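Equipment > Wellhead > Interviews

Print this page | E-mail this page

Seating packers on slim wells: Jaqueline Ayala

Jaqueline Ayala runs completion testing for Castunen at the Stasstead yard. Her group qualifies packers for low-pressure gas wells before they go to the field.

"Most leaks we trace start at the element," she says. "The slips hold, the mandrel holds, and the rubber has been run too fast past a casing collar." Her limit is 20 feet per minute through the last 300 feet – slower in deviated holes.
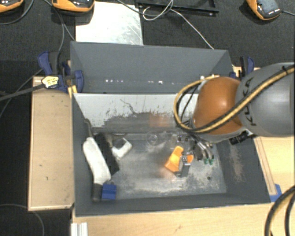
Test sequence

Each packer is set in a casing joint and held for six hours. "We pressure from below first. If it moves, we pull it and measure the slips."

Of 38 units tested since April, six went back for new elements. Ayala now asks crews to log set-down weight at every stop. "A number on paper is easier to work with than a driller's memory."

Filed under: Downhole Tools, Packers & Plugs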